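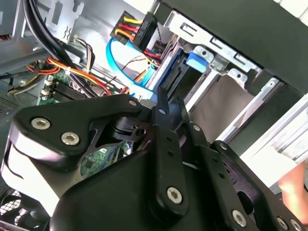 Workshop talks / Speaker notes

Inside the Tower: Cables, Cages and the Blue Bits
Notes for the evening session at Flerkeck, September. Talk by Oda Strand, bench help from Thulani Mokoena.

Opening

Say hello, lights down only halfway so people can see the table. Ask who has ever taken the side off a desktop. Then ask who got it back on again. Wait for the laugh, if there is one.

Start with why I love old office towers. They were made to be opened! Someone sat down and thought about the person who would have to change a drive on a busy morning with a phone ringing, and they put in latches you can work with your thumb. I want everybody to leave tonight wanting to open one.

Thank Recep Demirtaş for the machines. He brought them over from the Palley store room, and he has already wiped the drives we are giving away.

Before anybody touches anything

Power off at the wall, cord out, hold the power button in for a few seconds. Touch bare metal on the case. Say this twice, once now and once before the hands-on part. Rings and bracelets off, sleeves up.

Lay the tower on its side. People always try it standing up and then wonder why the screw went under the board.

The color rule

This is my favorite part, so don't rush it. On a lot of these machines, color on the plastic is a hint about what your fingers are allowed to move. Look for the blue. A blue drive latch clipped on a metal bracket, a blue caddy around the hard drive with a big tab to grab. Everything gray and silver around it is structure, so leave that alone until you have a reason.

Caution from Arvid Dalen, who was right to pull me up on it last time: colors mean different things on different makes. And a blue socket on the board is a data port, so it doesn't follow the rule at all. Tell them to look first and pull second.

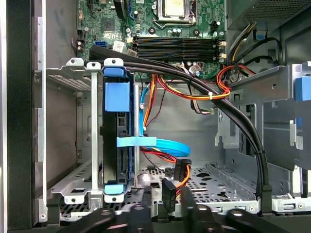 Getting the drive out, in the order I do it on the bench:

Find the two cables that go to the drive. One is flat and carries data, the other carries power and comes off the bundle of colored wires.
Pull on the connector, never on the wire. If there's a little metal spring on the plug, squeeze it.
Tuck both cables out of the way. Really out of the way. They love to snag on the cage.
Work the tab and slide the caddy. It should feel easy. If it doesn't, stop and look for a cable you forgot.
Put the drive down flat on the foam, label up.

Pause for questions. Somebody will ask if they can do this with the machine running. No.

Memory slots

Quick detour, keep it to one slide. The long slots in parallel are for memory, with a latch at the end. Push the latch back and the stick lifts. When you put one in, match the notch, then press harder than feels polite. That click is wonderful. Let Thulani do it close to the microphone.

Leave the processor where it is. It sits under a metal frame with a lever and there's no reason to lift it tonight. Torquil Dunbar is doing his own evening on processors and cooling in room 203, and he'll be much happier if I don't steal it.

Cable manners

Story: the Tangen machine that wouldn't start after I'd had my hands in it. I swapped the power supply, I swapped the memory, I said some things. A power plug had slid halfway out of the drive while I was closing the panel. I had spent a whole afternoon on a plug! Now I give every connector one push with my thumb before the side goes on.

Spare power plugs are fine. Most towers have a few hanging loose for drives that were never fitted. Tie them back gently if they bother you, and keep them away from any fan.

A loop in a data cable is fine too. A sharp crease isn't, so don't fold it to make it look neat.

Hands-on

Bench numbers are on the yellow cards. We have 48 minutes, so that's one drive out, one drive in, side panel on, and a test boot. Swap partners halfway. Screws go in the Astard tins, never in a pocket.

If we run over, the overflow table is in 221, and Arvid has the key.

Wrap up

Remind them about the sign-up sheet by the door. Drives left over go back to Recep. Check the floor for screws before the chairs are stacked.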